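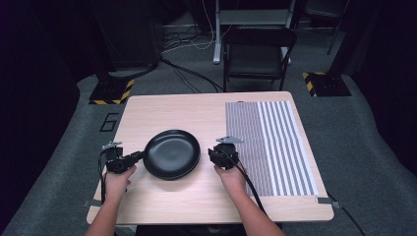 Unit 4 – Table Service: Setting the Cover
Nadunent Hospitality Program, Dining Room Practice
Handout to be read before the lab session.

4.1 Terms
The cover is the space taken by one guest's mat, plate, flatware and glass. The mat fixes its limits. All other items are placed by reference to the mat, and the mat by reference to the table edge.

4.2 Laying the mat
Set the near edge of the mat parallel to the table edge, set back by the width of a thumb. Press out any curl from the center toward the corners. A mat with stripes running away from the guest gives a ready check on alignment – a plate set off center shows against the bands at once. Dark matte plates on a light striped mat make the error easiest to read.

4.3 Placing the plate
Carry the plate by the underside and rim, with the thumb clear of the well. Lower it vertically. Do not slide it across a woven mat, as the mat will travel with it. Correct the position with both hands at the rim, then recheck the mat.

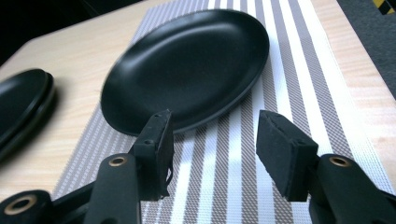 A written remark from Salinas on last term's handout asks whether the stripes should be counted to find the center, and argues that a mat with unequal bands makes the count useless. The point is accepted. Center by the outer edges of the mat and use the stripes for angle only.

4.4 Lab task
Work in teams of 2. Set and clear one cover repeatedly for 15 minutes, then change roles. Record each mat that moved during placing.

Reading: Varkimari course pack, section 2.
Bring the completed record sheet to the next session.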